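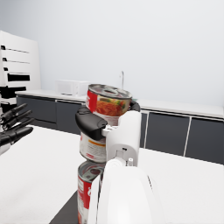

Ardith Wenlow

Monday, May 8, 2023

Up before six because of the mockingbird, and for once I didn't mind at all. I lay there listening to him run through everything he knows, and by the time he got to the car alarm I was wide awake and thinking about beans.

So I'm a week into eating down the pantry, and I love it. I thought I'd be miserable by now! The plan was to get to the end of May buying only milk, eggs, bread and whatever green thing looks good, and cook the rest out of what's already on the shelves. I started mostly to save money. Now I'm waking up with ideas, like I did the summer I first had my own kitchen over in Tolmont, when I had one saucepan and a bread knife and thought I was a chef.

Breakfast was the end of the cornmeal, made into mush and then fried in slices. I'd let it set overnight in the little loaf pan, which is the way to do it, because when I've tried to hurry it along it falls apart in the skillet. Sorghum on top. The jar had crystals around the neck and I stood it in hot water while the coffee perked. I ate four slices standing up and then sat down and ate another one properly, with a fork.

After that I took everything off the second shelf, wiped it down and put it all back in order. The Clarkoner tomatoes go in front now. I bought those two winters ago at 99 cents a can when the store at Rangel was clearing them out, and they're better than anything I've paid full price for – thick, a bit sweet, no bits of skin. I should have bought the whole pallet. I did find a can of water chestnuts I have no memory of, and a can of hominy, and I got so excited about the hominy that I forgot to eat lunch until past one.
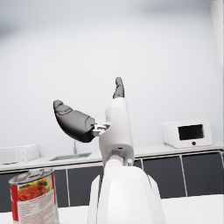
Open wide, with a gap between the two dark fingers.

The hominy is going to be pozole, or my idea of pozole, on Wednesday or whenever I get to it. I have dried chiles from the fall, a bag of them, still leathery enough to bend. No pork, but there's a chicken carcass in the freezer with a good bit of meat left on the back, and I think if I simmer that all afternoon with half an onion and a bay leaf it will do beautifully. Radishes from the garden if they size up. They have been all leaf so far. I thinned them last night and put the thinnings in my egg sandwich, and wow, they were hot.

Which reminds me to write down the sandwich. Toast, mustard, the radish greens chopped up with a spoonful of pickle brine, one fried egg with the yolk soft. That's it. It took me as long as it took the egg. I want to remember that brine trick, as I've been pouring the stuff down the sink for years.

Lunch, when it finally happened, was sardines on crackers with a lot of black pepper. I used to think of sardines as something you ate when there was nothing else in the house. Now I'd choose them over ham! The ones in olive oil, though, and I save the oil and start onions in it. The whole house smells for an hour, so I open the back door and let the neighborhood cats get their hopes up.

Then the big project of the day, which was the white beans. These were dried ones from the bottom of the crock, old, no telling how old, and I'd had them soaking for 48 hours with the water changed morning and night. The fat red cookbook says on page 554 that old beans never go soft and you may as well throw them out. I took that personally. I put them on low with a pinch of baking soda, garlic, the rind off a piece of cheese and a sprig of sage, and I left them alone. I only looked three times in the first hour, and that's a record for me.

While they were going I walked down to the creek and back. The blackberries are in bloom all along the fence, big floppy white flowers, more than last year I'm sure of it, and if we get some rain at the right time I'll be making jam in every jar I own. I should start saving lids. I wish I'd brought a bag for the wild onions, but I stuffed a few in my jacket pocket anyway and now the jacket is hanging on the porch until further notice.
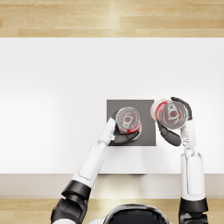 Back to the beans. At three o'clock they were gravel. At four they were still gravel, but the broth had turned cloudy and silky and tasted so good that I drank a cup of it with salt. I started making other plans for supper. Then a bit after five I fished one out and pressed it against the side of the pot and it gave! Another half hour and they were perfect, creamy right through, with the skins just barely holding on. I did a little dance. I have made holiday dinners that pleased me less than that pot of beans.

I drained off some of the broth and froze it in the ice cube tray. The beans I had with a can of the Clarkoner tomatoes cooked down hard in sardine oil, the wild onions on top, and the heel of the bread fried in the same skillet. I meant to save half for tomorrow and I have saved maybe a third.

What's left to use up, so I don't lose track:

The other bag of dried beans, the speckled ones
Barley, most of a sack
Two cans of pumpkin
Coconut milk
The water chestnuts (help)
Rice, plenty
That jar of plum something, label gone, which could be jam or could be sauce

Pumpkin and coconut milk want to be a soup together, I'd think, with ginger and a good squeeze of lime. The barley could go in with the chicken broth if I make enough of it. I don't have a single thought about the water chestnuts. I put the question up on the board at the Girnham library, where they have that corner for recipe swaps, on a pink card so it would stand out, and when I stopped in on Saturday there was writing on the back of it.
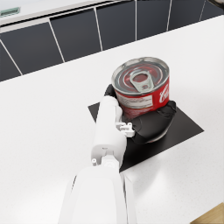 Wrap each one in half a slice of bacon, the answer went, stick a toothpick through it, roll it in brown sugar and bake it until the bacon is crisp, and don't set the plate down anywhere near the door or you won't get one yourself. Underneath, in the same green ink, it said that if there was no bacon in the house they could be chopped fine and fried with rice and egg, but that would be a shame.

Well, I have no bacon, and bacon isn't on the allowed list. I've been going back and forth on it all evening. Bread is allowed, and eggs, and a green thing. I could trade for some – I've got more barley than one person can get through and I know the swap shelf takes dry goods. Or I bend the rule one time. I'm leaning toward bending it. I'd like to answer in some other color of ink, too, and put my sandwich on a card of its own, with the pickle brine underlined.

I also added up what I'd spent since the first of the month and it came to so little that I did it again on the back of the envelope to be sure. It's going straight into the jar for the new stove. My front left burner has two settings, off and inferno, and I'd love to make a custard in this house someday without standing guard over it.

Speckled beans are in the big bowl, water up over the top by a couple of inches, plate on to keep the dust out. The chicken carcass is moved to the fridge to thaw. Must remember to take the jacket down off the porch before the dew gets it, and to look at the radishes in the morning.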